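Went up to Prundavum on Thursday for the Pagano bakery open day, and I'm still finding flour in my coat pockets. If you've never been, it's the big brick building behind the train station, and on a normal day all you get is the smell when you walk past. Once a year in August they let people in, and I've been meaning to go forever!

Doors opened at 9 and the line was already down to the corner. They let us through in groups of 20, with paper hats (mine kept sliding over my glasses). First stop was the flour room, where the sacks go up to the ceiling, and then the mixers, which are so loud that our guide gave up talking and just pointed. She told us afterward that one batch makes 300 rolls and they've usually got the first ones out before 4 in the morning. No thank you - I'm barely a person at 8.

The ovens were my favorite part. You stand behind a yellow line and the heat still gets you right in the face. We all got a seeded roll at the end of the belt, too hot to hold, and a man in our group ate three. The rye starter lives in its own little room with its own thermostat and they call it Nillura, after the founder's boat. I asked if I could buy a jar of it and got a very polite no.

The yard out back had coffee, a bouncy castle and a raffle. Tickets were a dollar and the top prize was 500 dollars' worth of bread, which I would've had to build a shed for. I won a tea towel.

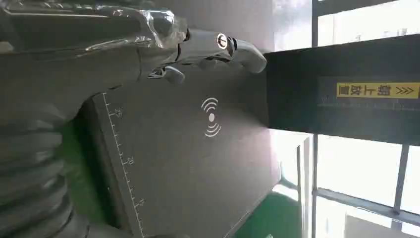

Silver fingers beside a black box, with a dark grey board underneath.

Lunch was at Mudel, the cafe on the station side, and it was packed with people still wearing their paper hats. Get the onion soup. Parking by the bakery is hopeless, so take the train if you can, and bring a bag - the shop sells day-old loaves cheap after 2 and I came home with way too many. The freezer won't close.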